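About Us
Home / About Us / Our Story

Hello, and welcome to Whiteley Street Music School

We're a community music school in the old part of Cinville, two doors up from the bakery and across the road from the footy oval, and if you walk past at four in the afternoon you'll hear us before you see the sign. Beginners' violin is in the front room, so we do apologise to the bakery.

The school was started by Clem Kerslake, who had taught piano in the lounge room at home for years and finally ran out of chairs for the parents to wait on. The first term in Whiteley Street had two teachers, one upright piano (a Tukasham, bought second-hand from a church hall at Vanadham and still our favourite, even with the sticky B flat) and a kettle. We now have 154 students enrolled across all instruments, the youngest in kindergarten and the oldest a retired shearer who took up the cello because his late wife had always wanted to hear one in the house.

What we teach

Piano, violin, viola, cello, guitar, flute, clarinet, trumpet and voice, all as individual lessons of half an hour or forty-five minutes. There are group classes too: ukulele for the little ones, a junior string ensemble, and the Cinville Evening Singers, who don't audition anybody and never have. You're welcome to come along and hum at the back until you feel braver!

We do prepare students for exams if they'd like to sit them, and we're proud of them when they do. Plenty of our families aren't interested in exams at all, and that's fine with us. Some kids want to play the theme from their favourite film and nothing else for a whole term, and Clem's view has always been that a child who wants to get to the piano before breakfast should be left to it. 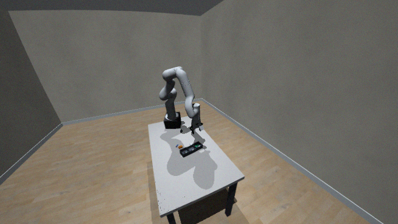
Lesson times fill up quickly after school, so if you're able to come in the morning (home-schoolers, shift workers, grandparents) you'll usually have your pick. We keep a small library of instruments for hire by the term, mostly quarter-size and half-size violins, and the sheet music cupboard has grown to more than 1,000 pieces, a good many of them donated with somebody's fingering pencilled in. We've left the pencil where it is. Every now and then a new student opens a book and finds their aunty's name in the front.

Concerts

We hold an end-of-term concert in the Vanadham hall, with supper afterwards. Last year's big one drew 253 people, which was rather more than we had cake for. Everybody who wants to play gets to play, including parents who have been secretly learning alongside their kids, and the programme runs from the smallest to the tallest because we've never come up with a better order. Please bring a plate if you can, and a cushion if you know those seats.

Fees and bursaries

Fees are paid by the term and the current list is at the front desk, or we can email it to you. If money is tight, please have a quiet word with Clem. The bursary fund was set up by a former student's family and it's there to be used.

Joining us

Enrolments are open all year, though the big rush is over by March and it's a lovely time to start. Your first lesson is a trial, with no obligation. Wear whatever you like, bring a drink bottle, and ring the bell twice, as the first ring tends to get lost under the trumpets.

Parking is along the oval side of Whiteley Street. The side gate is the one with the ramp.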